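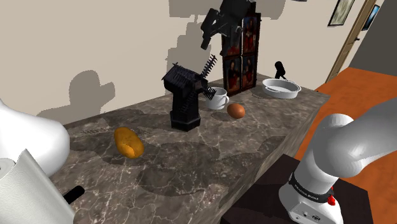

Kitchen walk-through before winter – my checklist, with comments

I do this twice a year, once when the clocks are about to change and once in January when I'm stuck indoors anyway. It started as a scribble on the back of an envelope and it's grown a bit (my family would say it's grown a lot). A few of you asked for the whole thing after I mentioned it in the newsletter, so this is the filled-in version from 25 October 2023, comments and grumbling included. Our house is an ordinary one on Lomura Street, built before 2000, with gas for the stove and electric for everything else. Skip whatever doesn't fit yours.

COUNTERS AND BACKSPLASH

Sealant along the back of the counter: OK, mostly.
I run a fingernail along the whole joint. There's one spot by the sink where it's starting to lift and I'll redo it before the holidays. I used the white Unetti stuff last time and it has yellowed, so I'm open to suggestions!

Stone or laminate, chips and cracks: OK.
Get down low with a flashlight and look across the surface sideways. Patterned counters hide a crack beautifully. I once spent a whole evening worrying over a line that was just part of the pattern.

Water test: do again.
Put a teaspoon of water on the counter and leave it ten minutes. If you've got natural stone and it leaves a dark patch, it wants sealing. Mine left a faint one near the kettle.

Clutter near the stove: FAIL (me, every time).
Dish towels, the mail, a paper bag of onions. All moved. It'll be back by supper.

OUTLETS AND CORDS

Test button on every GFCI outlet: OK.
Press test, the outlet goes dead, press reset, it comes back. I plug in a night light so I can see it happen. The one left of the sink was stiff and needed a proper shove, so it's on the watch list.

Cords on small appliances: one problem.
Toaster fine, kettle fine, mixer fine. The Lindqvist waffle iron has a nick in the cord right where it meets the body. I've put it in the garage with a note taped on it saying NO, and I'm going to be strong and not fix it with tape.

Anything on an extension cord: OK.
There was one behind the microwave last spring and it's gone now – hooray.

STOVE AND HOOD

Burners light and burn blue: OK on three.
The back left one has a lazy yellow edge to it. I took the cap off and scrubbed it with an old toothbrush, let it dry overnight, and tried again. Better, still not perfect. If it's yellow next week I'm calling somebody.

Hood filter: FAIL, then OK.
Oh my goodness, the grease. Hot water, dish soap, a good scoop of baking soda, half an hour in the sink. I want to say I'll do this monthly but you all know me by now.

Hood really pulls air: OK.
Hold a square of toilet paper up to the filter with the fan on. It should stick.

Anti-tip bracket behind the stove: OK.
Please check this if you have little ones visiting. Ours is hooked in properly, I looked with a mirror.

SINK AND UNDER IT

Drips under the sink: OK.
Dry paper towel under the trap, run the tap hard, come back and look. Bone dry.

Hot water temperature: 120 is what I aim for, and it needs a tweak.
I got a bit over that with the meat thermometer, so the water heater dial went down a hair. I'll measure again tomorrow morning before anyone showers.

Cleaning stuff: moved up.
My grandson is crawling now. Everything went to the top shelf in the laundry room, and the cabinet has a Lellow latch on it, which I can open on maybe the third try.

Shutoff valves turn: one stuck.
The cold one won't budge and I'm not going to force it. Added to the plumber list.

ALARMS AND EXTINGUISHER

Smoke alarm: OK, new battery.
Carbon monoxide alarm: OK, but check the date on the back of yours! They do expire, and I had no idea until a few years ago.
Extinguisher needle in the green: OK.
It hangs by the back door, away from the stove, so I don't have to reach past a fire to get it.

BUDGET FOR FIXES

I set aside $100 for each round. This time: sealant, batteries, a spare hood filter, and I've got $20 left, which won't make much of a dent in the plumber.

STILL TO DO

Redo the sealant by the sink.
Back left burner, look again.
Cold shutoff valve.
Decide about the waffle iron (I already miss it).

If you do your own round, let me know in the comments what I've missed. Somebody mentioned the fridge coils last time and they were right – I pulled it out and found half a cat's worth of fluff back there, so that's going on the January list.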